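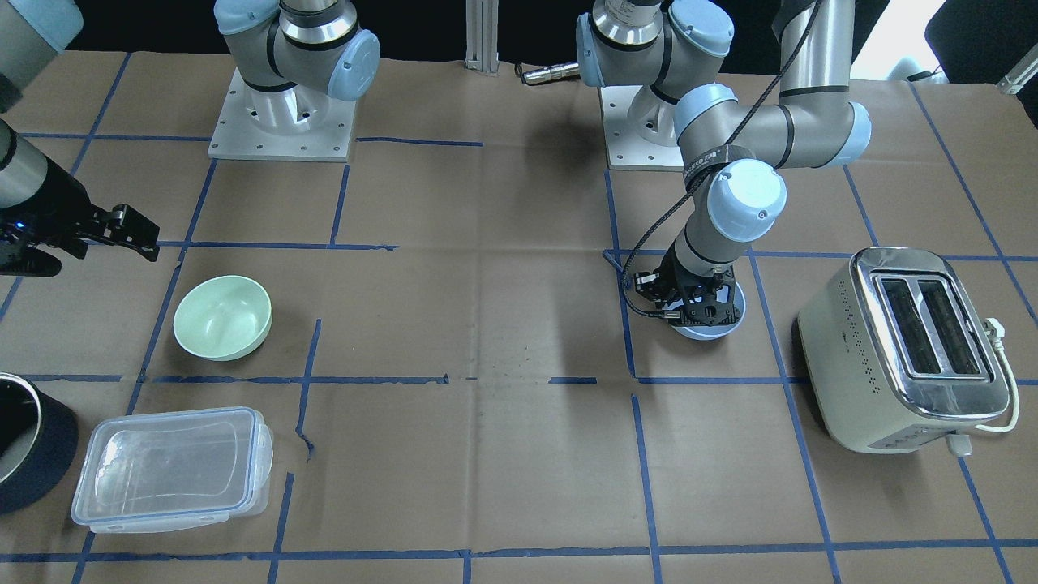
Home News Venues Artists Contact
Search this site

Pre-show check, Bramedside Hall, November
Show: Inau, with Makowska opening
Checked by: Kazimiera Duda
Standing capacity: 300

1. Fire exits clear – Yes. Left rear door sticks and needs a firm push. Reported last month too.
2. Stage power and earth test – Pass. Corer monitor desk on its own circuit.
3. Cable runs taped or ramped – No. Five open runs behind the drum riser. Sandro Testa to cover them before doors. 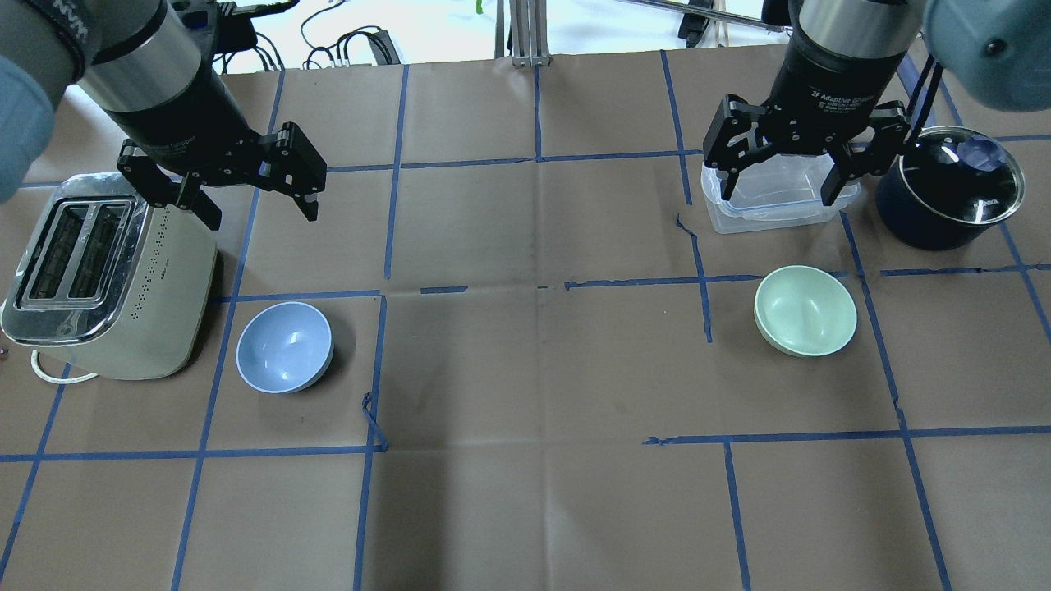 4. Lighting truss, safety bonds – Pass. 13 fixtures checked, one bond replaced.
5. Front barrier – Pass. Feet locked, no sharp edges.
6. Sound level at mix position – Not done. Check during Makowska's line check at 4:30 p.m. and write the reading on the back.
7. Extinguishers – Pass. The one at stage left was hung too low and has been moved up.
8. First aid kit – Short of burn dressings and large gloves.

Item 3 must be signed off before the audience comes in. Item 8 can wait until load-out if the bar kit is full – ask at the bar.

Contact the venue office | © Bramedside Hall | Back to top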